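Subject: Re: [boxes] Hinged lids, and the June swap
From: Trinity Calloway

Sotomayor wrote:
> I have 11 old recipe tins and every lid squeaks. Is it
> worth oiling the hinges, or will that get into the cards?
> Also, are we still doing the swap in June?

Yes to both, and what a lovely pile of tins to have! I keep 189 of my grandmother's cards in mine and I still find ones I've never cooked from (her plum dumplings - oh my).

What has worked for me:

1. Take the cards out first and keep them in order with a rubber band. Mine were filed by who gave her the recipe, and I'd have been heartbroken to lose that.

2. Look the box over before you do anything to it. 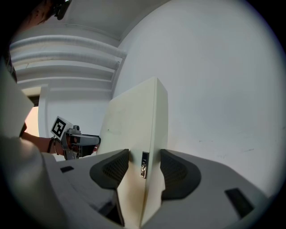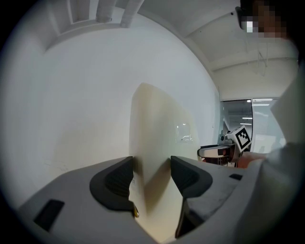
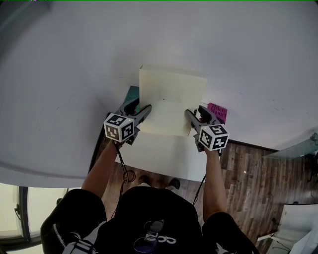 3. Put one drop of sewing machine oil on the hinge pin, work the lid back and forth, and wipe it well. Leave it open for 30 minutes, then wipe again. I've never had a greasy card.

4. Line the bottom with plain paper before the cards go back.

The swap is on! Ulla is bringing her whole Sketevano set, dividers and all, and I'll have doubles of the honey cake card for anybody who wants one. Send me your wish lists - I'm up to page 116 of the old club cookbook and happy to copy things out.

Trinity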